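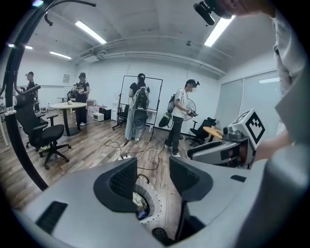

How to line up gripper poses and video before you train

In this tutorial I explain how we synchronize the marker pose stream with the wrist video in Prarness, our small set of Python scripts. I suppose that you already have recordings on disk and that your cameras are calibrated. If they are not, please do the calibration first and come back after.

1. Check the clocks

Each gripper writes two files: the video, and the poses of its marker cube. They come from different computers, so the clocks do not agree. Open the session with the check command:

prarness check session_dir --both-hands

The command prints the offset for the left and the right hand. In our January sessions the right hand was late by 127 milliseconds. It does not sound like much, but when the fingers close on a piece of cloth, the policy learns to close at the wrong place.

2. Find the offset from motion

Do not trust the file time. We use the motion itself. The script computes the turning speed of the camera from the video, computes the same speed from the cube, and slides one curve over the other until they fit best. For this you need some clear movement at the beginning of each recording. Ask every operator to turn both wrists left and right before starting the task.

When several people record in the same room, give every cube its own marker numbers and write them in the session file. In my first version I did not do this, and the script took the cube of a neighbor for a part of the recording. The curve looked smooth, so I needed a full afternoon to find the mistake.

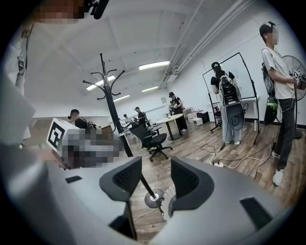 Several operators in one room. Each cube needs its own entry in the session file.

The entry looks like this:

left_ids: 0-4
right_ids: 5-9
max_gap_frames: 20

The last line says how long a cube may be hidden before the script cuts the recording in two. Yasaman Babaei prefers a bigger value for slow tasks. I keep 20, and I had no reason to change it.

3. Fill the short gaps

A cube disappears often when the hands come close to each other or reach down into something deep. 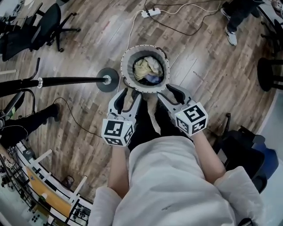 For short gaps we interpolate the position with a straight line and the rotation with slerp. Please do not interpolate the Euler angles directly. They jump at 180 degrees and the hand will make a full turn in your data.

prarness fill session_dir --method slerp

4. Resample and export

The video has 30 frames per second, and the poses arrive at an irregular rate. Resample the poses to the video time, never the opposite way. Then export:

prarness export session_dir --rate 30 --chunk 1000

The chunk size is in frames. If your computer has little memory, use a smaller number. The result is the same, only slower.

5. Look at the result

Run the viewer and check the moments where the fingers close. The pose curve and the finger width should change together. If one comes first, go back to step 2 and use a longer part of the motion.

Thanks to Ehsan Parsa, who wrote the viewer. A known problem: it does not open sessions with only one hand. Until this is fixed, add an empty file for the other hand and it will load.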